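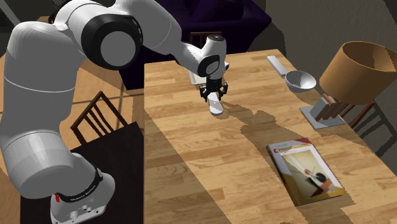
Stomavow planner: what changed in the January build

The new build of the Stomavow motion planner is now on the shared server. Most of the work this time went into the last part of a place move, when the arm is holding something just over the table and has to decide how far down to go.

Until now the planner took the table height from the scene file and added a fixed margin. That was fine for blocks. With longer objects that have a rounded end, the planner often got the lower edge wrong, because it used a box drawn round the whole object. Kedir Gashaw has replaced the box with a simple hull worked out from the object's mesh when the gripper closes. The hull then moves with the fingers, so a tilted object is treated as tilted.

We tested it in simulation on the dining room scene, with a book, a bowl and a table lamp left on the table as obstacles. Kedir ran 1,000 place moves on the old build and the same 1,000 on the new one, with matching start poses. The old build stopped early or touched the table too soon in 481 of them. The new build did so in 4. All four had the arm reaching towards the lamp, where the shade leaves little room for the wrist, and we are still looking at those.

Planning time has gone up slightly. If you run the planner on an older laptop you may notice a short pause after the gripper closes. Setting hull_detail to low gets most of that time back.

Aldana Gallardo, at the Cáceres office, has also changed how shadows are handled in the rendered camera feed. The table finder used to split one wooden surface into several wherever the arm's shadow fell across it. It now checks depth before it looks at colour. Please delete your old surface cache before the first run, or the split surfaces will come back.

Two things are not in this build. Placing on soft surfaces such as a sofa is still switched off, and the Urnlow log viewer cannot yet draw the new hulls. It shows the old box instead, so do not rely on it when checking clearances. A fix for the viewer is being tested at Skiltisum.

Bug reports go in the planner queue as usual. Attach the scene file and the seed.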